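Wullbridge Workstation Forum > Hardware > Processors and cooling

Thread: Swapping the Xeon in a Tollar tower, what comes out first?

hauke_b
So I finally bought the faster Xeon for my old Tollar. Got it used from Chaudhry Surplus, came in a plastic clamshell with a bit of foam, no scratches on the lid that I can find. Before I take the side off – has anybody done this on the Tollar with the blue latches? The manual I have covers memory and drives and then says "contact service" for the processor, and I am not going to contact service.

My reason for doing it is renders. The one in there now climbs to 88 C on anything long and the fans go from 800 rpm to a steady howl.

Signed, Hauke Buschmann

peg_leg_pc
Done it twice. Power off, cord out, lay the thing on its side. Blue means you're allowed to touch it, on mine anyway. Work the blue bits first and see what comes loose before you go anywhere near a screwdriver.

And please don't buy a processor to fix a temperature. 88 sounds like old paste to me. Clean it, put fresh Stumeck on, run your render again. You might be able to send the new one back!

hauke_b
The temperature is one thing, but I want the extra cores too. I'm keeping it.

minnow
Did you check the firmware version?? Everybody skips this. I put a newer Xeon in a machine like yours and got a black screen and a blinking light, had to put the old one back in to run the update and then swap all over again. Used up a whole evening and most of my paste.

hauke_b
Oh, good call. Mine is from July so I think I'm OK, but I'll look it up tonight.

Razorwire
Going to disagree with peg_leg_pc on laying it down. I leave mine standing up so I can see behind everything with a lamp. Gravity has never once pulled a heatsink off on me.

peg_leg_pc
Upright is fine right up until the processor comes away stuck to the heatsink and drops out on the floor. Ask me how I know. Warm the machine up for ten minutes first so the paste lets go, then shut down, then lay it down.

Razorwire
Twist before you lift. Never had one stick.

minnow
You're both going to scare him off, it's a 20 minute job

dovetail
What did you pay, if you don't mind? I was quoted 2000 for a matched pair and walked away.

hauke_b
A lot less than that, but mine is a single. Chaudhry has more if you write and ask, they don't list everything.

Firmware is fine by the way, I checked. I have the side off now and I'm having a good look around before I pull anything. Gray plastic plate with a metal bar across it, blue at both ends, in front of the ribbed aluminum. So is the bar the first thing to go, or do I leave it alone? New Xeon is in there too, though the print on the lid is too small to read.

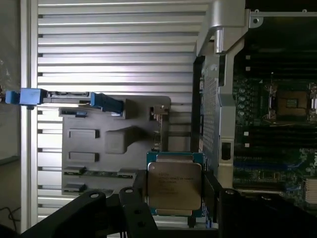 Post last edited 1/8/24 by hauke_b

Forgot to say, the silver duct with all the little holes is to the right of the ribs. I'd like to know if that has to come out as well or if I can work next to it.

peg_leg_pc
I'd start with the bar. Look at how it's held at each end before you push on anything, and if it fights you, stop. No opinion on the duct, mine looked different in there.

Razorwire
Leave the duct until you know you need the room. And watch that thin cable down by the left corner, easy one to snag with a sleeve.

minnow
Put the new chip back in its clamshell until the socket is open! Hold it by the edges, keep off the contacts.

hauke_b
Will do. Paste is the Stumeck, the small tube. Does one go in a line or a dot?

dovetail
Dot.

Razorwire
Line, on a Xeon. The lid is longer than it is wide and a dot won't get to the ends.

peg_leg_pc
For once I agree with Razorwire – line. Post your temps when it's running, and the fan speed too. If it stays under 2000 rpm on a long render I'd call that good.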